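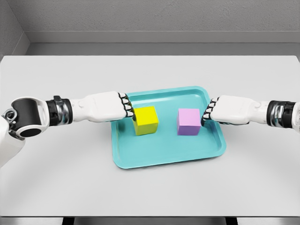
Presión de neumáticos en frío: apuntes de la segunda tanda en Jeren

Llevaba un par de semanas queriendo ordenar las notas del último fin de semana de regularidad y velocidad con la Supersport, sobre todo lo relativo al neumático trasero. El que busque tiempos por vuelta no los va a encontrar. La moto va donde va y el piloto también.

Parto de la configuración base. Horquilla de serie con muelles de constante superior a la original, amortiguador trasero Tudik con precarga hidráulica, geometría sin tocar salvo por 2 mm menos de horquilla asomando sobre la tija. Neumático de compuesto medio delante y blando detrás. Calentadores a 85 grados durante una hora, como pide el fabricante de la goma.

El problema de partida era conocido. En la segunda mitad de la tanda el trasero empezaba a deslizar en la salida de las curvas lentas, con desgaste en el flanco derecho y una textura de grano abierto que en el foro de Uvness llevan meses discutiendo. Unos lo atribuyen a la presión, otros al rebote y otros a que la moto es vieja. Las tres cosas son compatibles.

El método fue sencillo. Una sola variable por tanda, siempre la misma persona con el manómetro, siempre el mismo manómetro. Lo del manómetro parece una manía, pero en el box de al lado tenían dos que diferían en 0,1 bar, y con ese margen se puede demostrar cualquier teoría.

Primera tanda. Presión en caliente de 1,70 bar medida al quitar los calentadores. A la vuelta, 1,86. La subida es excesiva para un circuito como Jeren, que tiene pocas rectas pero tampoco castiga mucho en aceleración. El desgaste confirmaba lo que se notaba encima de la moto: banda central correcta, flanco con grano y un escalón palpable en el borde de los dibujos. Sensación de apoyo buena en las dos primeras vueltas y cada vez más vaga desde la cuarta.

Segunda tanda. Bajé a 1,60 en caliente y no toqué nada más. A la vuelta, 1,73. El neumático se deformaba más en frenada, cosa esperable, y la moto tardaba algo más en cambiar de dirección en la chicane. A cambio, la pérdida de agarre se retrasó. El grano seguía ahí, con menos profundidad.

En ese punto lo fácil es seguir bajando. Senthil Kurup, que lleva las suspensiones de media parrilla de nuestra copa y no cobra por opinar, miró el flanco, pasó el pulgar y preguntó por el rebote. Le di el número de clics. Me dijo que con ese muelle y esa cifra la rueda no tenía tiempo de volver al suelo entre los baches de la última curva, y que la goma estaba trabajando a tirones.

Tercera tanda. Presión de la segunda y rebote abierto dos clics. Aquí el cambio fue mayor de lo que yo habría apostado. La moto se movía más al abrir gas, un balanceo lento que al principio incomoda, pero el trasero dejaba de deslizar a golpes y lo hacía de forma progresiva. La superficie salió casi lisa, con un color uniforme. A la vuelta, 1,72 bar, o sea, prácticamente lo mismo que antes. Interpreto que la temperatura media de la carcasa no cambió y que la diferencia estaba en cómo se repartía la carga en la superficie.

Reconozco que la comparación tiene agujeros. El asfalto estaba más caliente en la tercera que en la primera, y el neumático ya acumulaba vueltas. Una prueba seria exigiría tres juegos idénticos y un día nublado. Dispongo de un juego y del tiempo que haga.

Sobre la compresión, nada concluyente. Cerré un clic en la cuarta tanda, pero hubo bandera roja a las 7 vueltas por una caída en la horquilla de arriba (el piloto salió andando, la moto en camilla) y no volví a salir en condiciones comparables. Queda pendiente.

Un apunte sobre la adquisición de datos. El registrador Kováčik que monté en invierno graba a buena frecuencia el recorrido del amortiguador, pero el soporte del potenciómetro tiene holgura. Se ve en la traza como un ruido de fondo constante, también en recta. Filtrarlo por software es posible y lo he hecho, aunque con el filtro desaparece parte de lo que me interesa mirar, que son precisamente los movimientos cortos a la salida de la última curva. He pedido a un tornero un casquillo nuevo con ajuste más cerrado. Cuando lo tenga repetiré la comparación entre la segunda y la tercera tanda y colgaré las trazas.

También me escribió Eftychia Psarras a raíz de la entrada anterior, la del cambio de desarrollo. Corre con la misma moto y una corona con un diente más. Sostiene que parte de mi desgaste viene de salir demasiado arriba de vueltas en segunda, con la entrega ya en la zona brusca. Es verificable: basta con superponer apertura de gas y régimen en las dos curvas lentas. Lo he mirado por encima y en la lenta del fondo tiene razón. En la otra voy en un régimen intermedio y el grano aparece igual. Montaré la corona larga en la próxima salida, con la presión y el rebote de la tercera tanda fijos.

Configuración con la que me quedo de momento, para quien tenga la misma moto y un peso parecido (78 kg sin equipar):

Trasero: 1,60 bar en caliente, recién retirado el calentador
Delantero: 2,10 bar en caliente, sin cambios
Rebote trasero: dos clics más abierto que la base
Compresión trasera: base
Precarga: 15 mm de hundimiento estático, sin piloto
Desarrollo: 15 dientes en el piñón, corona pendiente de cambio

Con otra marca de goma las presiones no sirven. Con un amortiguador de serie los clics tampoco, porque cada uno cuenta una cosa distinta.

Quedan por revisar las pastillas delanteras, que han salido con un desgaste en cuña que no me gusta. Sospecho de un pistón perezoso en la pinza izquierda. La desmonto esta semana y, si hay algo que contar, irá en la próxima entrada junto con lo del casquillo.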